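Avley opens its soap and cosmetics works to visitors once a year, in September, and this time I went with Monique Baudry, who had booked both tickets. Doors were at 9.30. We were given paper overshoes and hairnets in the old weighing room and told to keep phones in pockets until the packing hall.

The tour starts with raw materials. Most of what goes into a face cream is water, then oils, then the thing that keeps the two together. Our guide, Relu Lungu, let us handle a block of the wax they use, and passed round a tray of dried lavender that no longer goes into anything but still gets asked for.

The mixing room is louder than I had expected. The larger vessel holds 3000 litres and takes most of a morning to heat, stir and cool. Cooling is the slow part. If it is rushed the cream goes grainy, and a grainy batch is sold off as hand wash base or thrown away. Lungu put the waste at 2 per cent in a good year and would not give a figure for a bad one.

After that came the Restness line, the night cream and cleanser that pay for much of the rest. The lids have been changed twice. The present ones cost more but leak less in the post, and posting is now how most of it leaves the building.

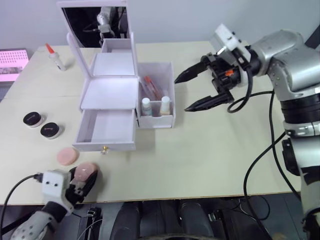
Make-up table, white organiser box and pink sponge.

Coffee was in the canteen — decent, with shortbread — and then there was a short talk on labels by Yanling Xie. She explained the open jar symbol, which gives the months a product keeps once opened, and why ingredients are listed by weight until they fall below one per cent. Several people had brought jars from home to ask about. Monique's sun cream was well past its time.

The shop at the end sells seconds with crooked labels at half price. It was crowded and the card reader was slow. I bought two bars of soap and a small cleanser. Parking is on the field behind the works, free, but soft after rain.
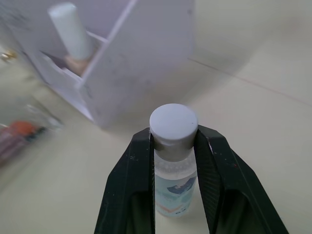

Inès Sabatier writes: I did the afternoon tour and we never got into the mixing room, as they were washing the vessels down. Anyone going next year should book the morning. The label talk was the best part for me too, and I have since cleared out half my bathroom shelf.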